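Cultured buttermilk vs. milk plus acid in a 14-inch skillet cornbread

trakside_pan
Scaling a cornbread for a Trakside 14-inch skillet. The recipe calls for 880 g cultured buttermilk and I can only get the powdered kind locally. Has anyone compared powder against whole milk with white vinegar? Leavening is baking soda only, no baking powder.

Neltard
Milk plus vinegar works for the soda reaction. One tablespoon per cup, stand 10 minutes. It stays thinner than cultured, so cut the liquid by five percent or the middle sets late.

m_kemeys
Disagree on the five percent. The thinness is a viscosity difference and the water content is close to the same. Cut the liquid and you get a dry edge. I hold the weight and rest the batter 20 minutes so the cornmeal hydrates.
— Mared Kemeys

Neltard
With fine meal, sure. With coarse meal I have never seen 20 minutes do much.

loken_oven
Powder is fine if you whisk it into the dry ingredients and add the water separately. Flavor is closer to cultured than the vinegar version. Check the label, some brands are sweet cream and need added acid.

trakside_pan
Meal is medium grind. Would thinned yogurt be better than either?

m_kemeys
Plain yogurt, three parts to one part water by weight. Closest match for both acid and body. Greek needs more water, start at one to one.

Neltard
Agreed on yogurt. Still think you are wrong about the milk.

trakside_pan
Going with yogurt on Monday, full liquid weight, 20 minute rest. Will post the center temperature.
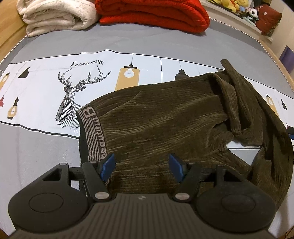
Related threads
Cream of tartar to replace baking powder: ratios
Cake flour from all-purpose and cornstarch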